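Mon 7 November – Metal-poor star candidates, second pass

The abundance fits for the Vundley list were rerun today with the corrected continuum. Of the 26 candidates, 2 still show iron lines too weak to measure in a single exposure. For both, only an upper limit is recorded. The calcium K line is clear in each case, but part of the absorption may come from gas between us and the star, and the two components have not yet been separated.

The April spectra were reduced with the older Kurek line list and should not be averaged with the new ones until they are refitted. The magnesium values differ between the two sets by more than the quoted errors.
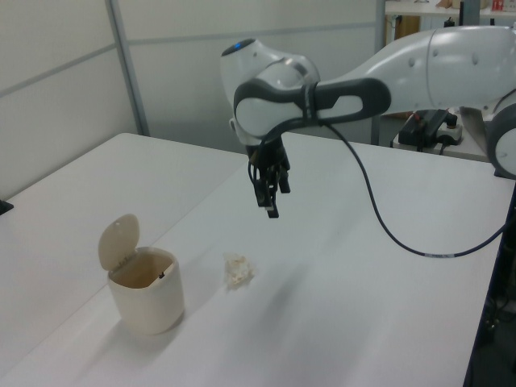

Tristeo replied that the magnesium difference may lie in the assumed surface gravity and asked for the fits to be repeated with gravity held fixed. This is a fair request. The run was started after lunch, with temperature allowed to vary and all other settings unchanged.

Early output for the first star moves magnesium in the expected direction, though the fit near the blue end is still poor. Signal-to-noise there is about 80, against 300 in the red, and the carbon band cannot be trusted at that level. No carbon value will be entered in the shared table for now.
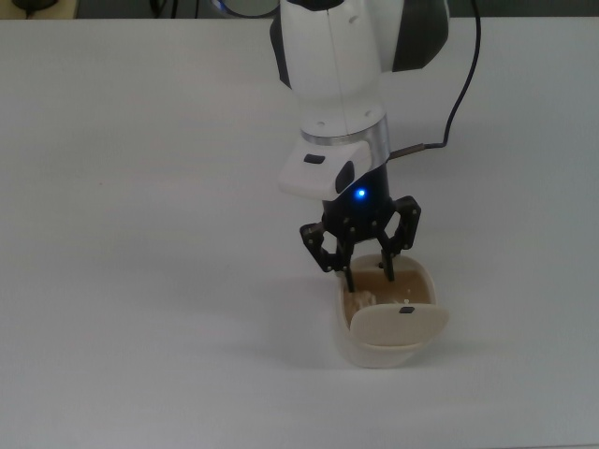
Arm, wrist and cable, over the white tabletop.

Remaining for this week: refit the April set with the new line list; check the radial velocities of the two faintest stars for signs of a companion; send Verketti the revised upper limits, with the method stated in full. A companion would change the reading of the carbon band – the velocity check therefore comes first.

Gravity run still going at close of day. Log saved with the fits.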